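Shared workshop turns out its first pair of hand-held grippers

Wed 23 July

The back bench at Kelham, the shared workshop on Treloar Street, has been busy since February, and the members who crowd around it on open nights finally have something to squeeze. Their home-built gripper, a hand-held tool with 3D-printed jaws and a camera looking down between them, is up and working, and there is already a second hand-held gripper to go with it.

The project is called Skondia, and it started with Loredana Fontana, a retired sewing machine mechanic who wanted a robot arm at home and decided to build the hand first. She drew the jaws herself, printed them at Kelham and went through more versions than she cares to remember (the early ones live in a coffee can by the door, and visitors are welcome to dig through it).

“I kept making them too pretty,” Fontana said. “Then I made them chunky and they got so much better! You want a big flat face and a good edge, and you want to be able to take it off with one screwdriver.”

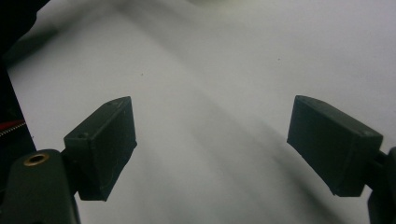 Fontana melts the threaded inserts into the plastic with an old soldering iron, a job she has now taught to half the people with a key to the building. The brass gives the screws something solid to bite into, so a jaw can come off and go back on again and again without chewing up the hole. Changing one takes her less time than finding the screwdriver.

The club paid for the parts with a $600 grant from Derkulden, the hardware store two doors down, which also threw in a box of 1,000 small screws. Members say they will be using those screws for years. The printing was done on the workshop's own machines, mostly overnight, and the longest job ran for over 20 hours.

Practice has been simple and a lot of fun. The builders work on a plain white surface with whatever is handy, and a tennis ball has become the favorite. It's round, it's fuzzy and it rolls off if you come at it crooked, so a person learns quickly to line up both jaws before closing them. Fontana would like to try eggs next, and has been asked to bring her own paper towels.

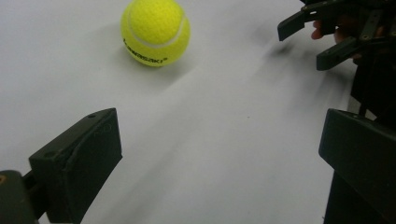 How to try it

Skondia nights are held every other Thursday at Kelham, starting at 6:30 p.m. Anyone over 12 can come and try a gripper, and there's no charge to drop in. Members who want to print their own set of jaws can pick up the files at the front desk and should plan on $30 for plastic, inserts and screws.

Fontana will run a beginners' session on fitting inserts before each open night. Bring safety glasses if you have them, and sign up on the sheet beside the laser cutter.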